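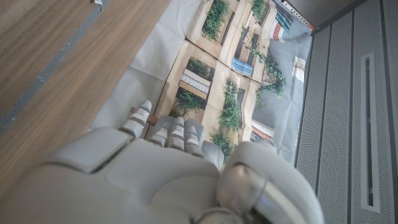 Table top with the paper mat on it

kastovetti_33
Posts: 500
Posted September 2019
Hello all. I wish to put a new finish on a wooden table top and I have read so many opinions that I am now more confused than before. My supplier in Drokport sells Pruswood hard oil and he says two thin coats are enough. My neighbor says oil is a waste of money and I should use varnish. The table is used every day, and often there is paper lying on it. Will the oil go into the paper and leave marks? I sanded one small corner on the underside and tried the oil there. After five days it still felt a little sticky.

Ekanayake
Posts: 2849
Sticky after five days means too much oil. You must wipe off everything that stays on the surface, after 15 minutes or so. Rub that corner with a clean cloth and a few drops of fresh oil, then wipe hard. And please lay the used cloths flat outside to dry, they can catch fire in a pile.

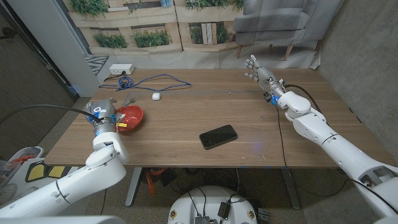
About the paper, wait until the oil is fully cured. For me this took three weeks in June, and in a cold room it will be longer.

Fotis Economou
I do not agree about oil. For a table in daily use I would take water-based varnish. It is dry the next day and paper does not matter to it.

Ekanayake
Until you get the first deep scratch, Fotis. Then you sand the whole top again. With oil you repair only the bad place.

Fotis Economou
In eleven years I sanded mine one time. I can live with that.

kastovetti_33
Thank you both.

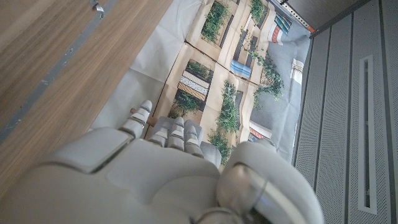 I am going with the oil, but I will wait the three weeks before any paper goes back on the wood. The floor is a good place for it in the meantime, and there is enough of it between the table top and the gray metal panel with the holes for a large printed mat to lie there. One more question: do I need to oil the underside also?

Ekanayake
Yes, one coat. Otherwise the top may bend.

Fotis Economou
With varnish I also do the underside. On this we agree.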